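Packaging and Shelf Life, Unit 4
Handout for the evening group
Prepared by Esmaeil Alipour

Please read these notes before Friday. We will use them for the exercise and I will not repeat everything in the class.

1. What a package must do

A package for a drink has to hold the liquid, protect it, and carry the information that the buyer and the law require. Students often begin with the look of the package. I ask you to begin with the drink. Is it carbonated? Is it acidic? Does light change the taste? When these questions are answered, many materials are already excluded.

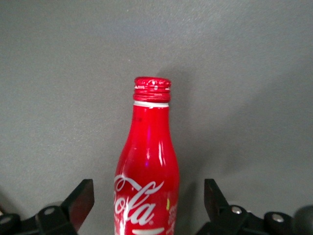

Carbonated drinks are the most demanding case in this unit. The gas inside pushes on the wall all the time, and it pushes more when the drink becomes warm. For this reason the walls are usually round. A flat wall under pressure wants to bend outward, while a round wall shares the load evenly.

2. Materials

Glass keeps gas very well and gives no taste, but it is heavy and it breaks. Plastic is light and cheap – but carbon dioxide passes slowly through it, so the drink goes flat sooner. Aluminum stops both gas and light. It needs a thin coating on the inside, so that the acid in the drink does not touch the metal.

In the Vidal exercise you will compare these materials for an order of 200 bottles. Weight and breakage are given in the table on page 11. Do not forget the weight of the outer box.

3. Closures

A good bottle with a bad closure is a bad package. A screw cap has two jobs: it must seal, and it must open by hand. The sealing is done by the liner, a soft layer inside the cap. The force we need to turn the cap is called the opening torque. If it is too low the cap may leak, and if it is too high older people cannot open it. Munther Nseir will bring the torque tester to the second hour.

4. Labels

A label can be printed on the container, glued, or made as a sleeve. Think about the contrast between the label and the container, and about water. Paper labels suffer in an ice bucket.
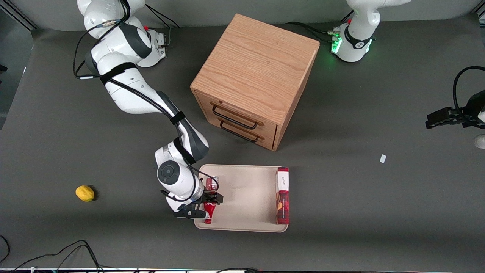
Red bottle with a white label, at the tray.

For homework, choose one drink from your kitchen and write one page on its package: material, closure and label. The page is worth 50 points. Late work loses 2 points for each day.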